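Ticket 860: Purple cylinder does not sit flat in black holder
Product: Gromeo peg and block set
Opened by: Shoshana Blackwood
Assigned to: Indrek Strazds
Priority: Low
Status: Waiting on parts

Reported
Purple cylinder rocks lengthwise when placed in the black holder. The red cylinder from the same set shows no fault in the green block. Set was unpacked in July and has been in the gray bin since. No drops reported.

Requested from reporter
1. Position of the cylinder in the holder, and whether the rest of the set is affected.
2. Length of the cylinder, measured with calipers.
3. Confirmation that the screw in the holder has not been loosened.

Reply from S. Blackwood
Cylinder measures 87 mm. Screw not touched by me. I can't speak for the previous shift.
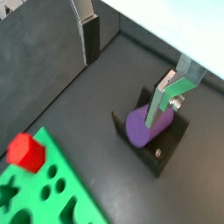
Purple cylinder on its side in the black holder.
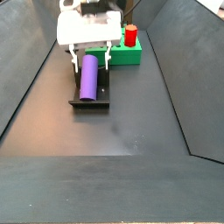

Reply from I. Strazds
Length is within tolerance. Please do the following in order and report after each step.
1. Take the cylinder out and wipe the holder with a dry cloth. No solvent.
2. Roll the cylinder on a flat surface. Note any wobble.
3. Put it back turned end for end. Note whether the rocking changes.
4. Check the screw with a hand driver. Quarter turn at most. If it moves, stop and write down how far.

Reply from S. Blackwood
Step 1: done, no change.
Step 2: rolls true.
Step 3: rocking is the same in both directions.
Step 4: screw turned a little under a quarter before it was snug. Rocking reduced but still there.

Note from Mesfin Negash, parts
Same complaint on ticket 186, different site, same holder. That one was closed after the base plate was found to be slightly bowed. Lay a steel rule along the base plate and check for light under it.

Reply from S. Blackwood
Light visible under the middle of the rule.

Finding
Base plate of holder bowed. Cylinder OK. Green block and red cylinder not affected, no replacement needed.

Action
Replacement holder ordered from Jõgi, quantity 1. Keep the old one until the new one has been checked, then send it to M. Negash with this ticket number on the bag. Do not shim with tape in the meantime.

Last update: Sat 24 August, I. Strazds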